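Last updated 12/17/24

Review: the big white Sturommont meeting table
By Nilton Ñahui

We have had the Sturommont table long enough now that I can say something useful about it. I bought it for a shared office with an open floor plan, where it does nearly everything: packing, unpacking, lunch, meetings, and whatever work needs more room than a desk gives you. I paid full price.

The top is white with a smooth finish. It came in one piece with the legs packed separately, and two of us put it together in an afternoon. The instructions are mostly drawings. Step four shows the crossbar upside down, so look at the bolt holes before you tighten anything. All the bolts were in the bag, plus a spare. The hex key that comes with it is too short to turn comfortably under the frame, and I switched to my own.

Delivery was the weak part. Jirport, the carrier, would only bring it to the ground floor. Getting it upstairs was our problem, and it barely fit in the elevator standing on end. Measure first.

Size is the reason to buy it. You can have monitors on arms at one end and still have a clear stretch for people to sit and handle things. Our old table, an Öberg, was narrower, and anything you put down ended up against somebody's elbow. With this one, two people can work across from each other and there is still space between them for a bag, a cup and a few packages.

The finish cleans easily. Coffee comes off with a damp cloth, even the next morning. Ballpoint takes a little rubbing alcohol. Permanent marker left a faint gray shadow that I have stopped trying to remove. Tape residue is the most common mess for us, and it rolls off with a thumb if you get to it the same day.

White does show everything – crumbs, pencil dust, hair. If that bothers you, get the gray. On the other hand, I find small things faster on it, and a blue wrapper or a printed bag stands out from the other end of the room.

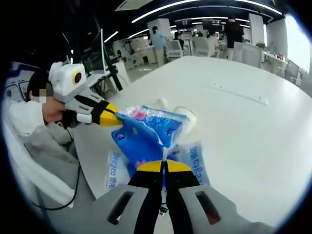

Abbas Zarei disagrees with me on the surface. He wrote that he has the same table and finds it too slick for opening packages, since a light box or a plastic bag slides away the moment you pull on it, and that he keeps a rubber desk mat at his end for that. He would have gone for the Panton with the textured top and lived with the harder cleaning.

I tried a mat after reading that. It does help with light plastic packaging. For cartons I don't see much difference, and I don't like wiping under the mat, so mine now lives in a drawer.

Stability is good. Leaning on the long side with both forearms doesn't move it. If you sit on the corner it flexes a bit, and the monitors on that end shake when someone types hard. The product page says it holds 300 pounds. I haven't tested that, but we have had roughly 200 pounds of paper stacked on it for a week in March with no sag I could see.

The edges are thin and a little sharp for long typing sessions. I would have liked them rounded. The cable tray underneath is shallow, and a regular power strip sits in it but the plugs hang out over the side. We used hook-and-loop straps for the rest.

One foot leveler was stripped when it arrived. Sturommont sent a new one after two emails and didn't ask for the old part back.

Would I buy it again? Yes, in the same size, with my own hex key and a deeper cable tray. Four out of five.

Contact | Copyright Nilton Ñahui | Back to top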